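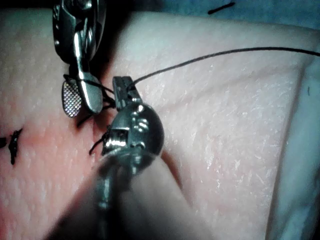 Search this site Search
Home Browse Downloads Guides Contact

# Dandunville Suturing Bench: Pad Set

README for the practice pad collection, maintained by Leilani Ostrowski and Olga Loureiro.

## What's in it

Images of suture practice pads with stitching in progress, plus one notes file per pad. There are 319 images covering 77 pads. The pads are pale, fleshy-looking practice tissue with a dimpled surface. All the work is on practice material. There is no patient material in the set.

## Folders

- `pads/` images, one subfolder per pad
- `notes/` plain text, same name as the pad subfolder
- `sheets/` the bench sheets, typed up by Shoshana Szabo

Pads are numbered in the order they were opened. The numbers run past 77 in places where a pad was thrown out before use. We haven't renumbered them.

## Fields in the notes

`pad_id` matches the folder.
`site` is the part of the pad being stitched: left, centre or right, as it appears in the image.
`colour` is what was written on the bench sheet, usually pale or pink. It was judged by eye and shouldn't be used for matching.
`batch` is K for Kostitz or B for Blackwood.
`comments` is free text and often blank.

## Handling the pads

Keep them flat, in the tray, with the lid on. Pads left out overnight curl at the rim and the thread pulls through more easily. Rinse with cool water and pat dry. Don't use the paper towels from the hallway dispenser, they leave lint in the dimples.

A pad can be stitched again if the new site is well clear of the old one. Write the reuse on the sheet.

## Known problems

- Highlights on the surface can hide fine thread. Priya Delacroix marked the worst images with `glare` in the comments.
- Sheets are missing for 3 pads from November. Their notes have only `pad_id` and `batch`.
- Older notes spell it `color`. The loader accepts both.

## Licence and contact

Free for teaching and research. Please credit the Dandunville bench. Corrections go to Hollis Bellamy, with the pad number in the subject line.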